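Urnby Laundry and Linen Care: Frequently Asked Questions

Bedding and bedspreads

How often should a bedspread be washed?

Every two months is fine for a bedspread that is only on top of the bed. If people sit on it, fold laundry on it or let the dog nap there, wash it once a month. Sheets and pillowcases need it weekly.

Do you take children's and character bedding?

Yes. Printed bedspreads, comforters and duvet covers are priced the same as plain ones. Please turn duvet covers inside out before you drop them off and close the buttons or zipper.

Will the print fade?

All printed cotton loses a little color over time. We wash it cold, inside out, with a liquid detergent. Powder can leave streaks on dark red and black areas. Most of the fading we see at the counter comes from sun, so if the bed stands next to a window, turn the bedspread end to end every few weeks.

My bedspread has red and white blocks next to each other. Will the red run?

It can on the first two washes. Test it at home: wet a white cloth, press it on the red for a minute and look for color. If there is color on the cloth, tell us at the counter and we will wash the piece by itself with a color catcher. There is no extra charge for this. Do not soak it, and do not leave it wet in the machine overnight.

Can I iron over a printed design?

Turn the fabric over and iron from the back on medium. If the print feels rubbery, keep the iron off it entirely and use a low dryer for 12 minutes – that takes out most creases.

The stitched hem is coming loose. Do you repair it?

Yes, at the Jaramillo counter only. Romain Masson does hems and patchwork seams and needs a week. A long hem on a full-size bedspread is the most common job he gets. Please have the piece clean when you bring it in. Send us a message first if the fabric is torn as well as the seam.

Can a bedspread go in my own washer?

If it fills the drum no more than three-quarters full when dry, yes. A queen-size bedspread with batting usually won't fit a small apartment machine. The big washers at Jaramillo take two of them.

Clothes and folding

How do I keep black pants from going gray?

Wash them inside out in cold water with other dark things and hang them up instead of using the dryer. Lint is usually the real problem, and it comes from towels, so never wash the two together.

Can I lay clothes out on the bed to sort them?

Most people do. Shake out the bedspread first, and keep dark pants off anything fleecy or they will pick up fuzz. A smooth cotton spread is a good surface. Put the long things down first and lay them flat, one leg over the other with the seams lined up, then fold in half and in half again.

Do you fold clothes or hang them?

We fold unless you ask. Pants can go on hangers for an extra charge per piece. Tell us when you drop off, as we can't change it once the bag is tagged.

What should I do with pants that are creased but clean?

Hang them in the bathroom during a shower, then smooth them by hand. For a sharper finish use an iron and a damp cloth, which keeps black fabric from going shiny.

Drop-off, prices and pickup

Where are you?

We have two counters, Jaramillo and Sundum. Both take wash-and-fold and bedding. Repairs left at Sundum are sent over to Jaramillo – allow 2 extra days.

How do I know which bag is mine?

Each bag gets a numbered tag and you keep the stub. If you lose the stub, bring some ID and be ready to describe what was in the bag.

Do you still sell the Heltent storage bags?

Yes, in both sizes. The large one holds a folded full-size bedspread and one pillow. We ran out in June and they are back on the shelf now. Make sure everything is completely dry before you zip it in.

What if something is damaged?

Tell us within a week and bring the piece back, unwashed. Maureen Yeoman handles all claims and will call you herself. We do not cover missing buttons or prints that were already cracked when they came in, and we write those down on your ticket at drop-off.

Can I leave bedding over the summer?

For up to 12 weeks, if it has been washed by us. After that we call you, and then we charge by the week.

This page was last updated on Monday, August 10, 2026.

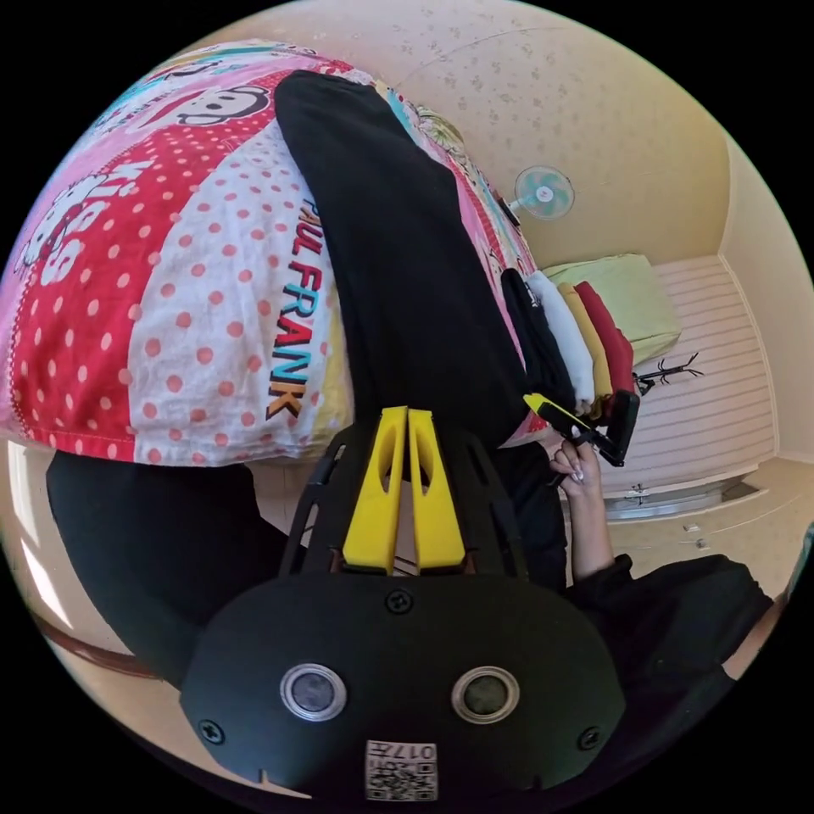

For anything not answered on this page, ask at either counter. Messages sent through the website are read in the morning, so call if it is about a same-day pickup.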